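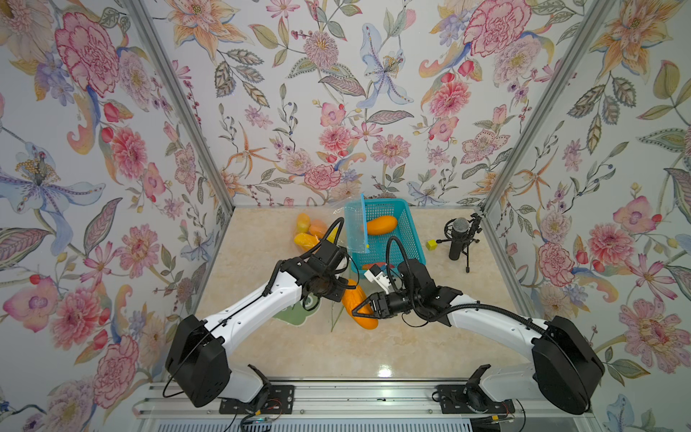

Has anyone here bought the Dolon two-arm bench kit from Kanau and used it for longer than a weekend? I teach an evening electronics class and have 3,000 to spend on something the group can share. The listing price is 2,765 before shipping, which leaves me very little for spares. What I need it for is plain pick and place on small produce, like the right arm there with the orange fruit in its fingers and the turquoise basket behind it. My worry is the cabling. The hose on each arm arches over the wrist, and I can't tell if it will snag when both arms reach for the basket. I would also like to know how long it takes to set up from the box, and if the fingers are any good on round things. I have read the product page twice and it mostly talks about the software.

Rukhsana Sethi

Nimal Sikder
I have had one since June. Setup took me an evening and part of the next morning, and most of that was squaring up the aluminum rail and bolting the arm plates to it. Do the rail first, on a flat bench, and check it again after the arms are on.

The hose is fine if you leave slack at the wrist. Mine came tied too short on the left side and pulled at the connector when the arm was fully stretched out. I cut the tie, gave it a bit more length and have had no trouble there. Before you run both arms together, move each one by hand through its whole reach with the power off and watch where the hose goes.

Fingers: good on long shapes, fair on round ones. Bare plastic slips on anything waxy. I put thin rubber tape on the inside faces and replace it when it gets shiny. Go slow when closing on soft fruit, the default force is too high and it will bruise a ripe mango. Practice with fake fruit first.

What I don't like is the exposed wiring near the base. Tuck it away before students get near it. The manual is also thin. It gives two pages to calibration and you will need to do that more than once.

For your budget I would buy it, but ask Kanau for the shipping cost in writing first. Mine was more than the cart showed.

Paora Rakena
Look at the Ikwood single arm. I paid 1,609 for it. One arm is enough for putting things in a basket and you would have money left for spares.

Shona Bolger
Depends on what the class is for. If you want them to learn handing an object from one arm to the other, a single arm won't do it and you will end up buying a second. If it's only pick and place then Paora is right about the money.

One thing to add on the Dolon: ask which gripper version they are shipping. The older one has a wrist screw that works loose. A drop of threadlocker fixed mine. Spare fingers are sold in pairs, and I'd order 2 pairs with the kit because the wait is long if you order them later.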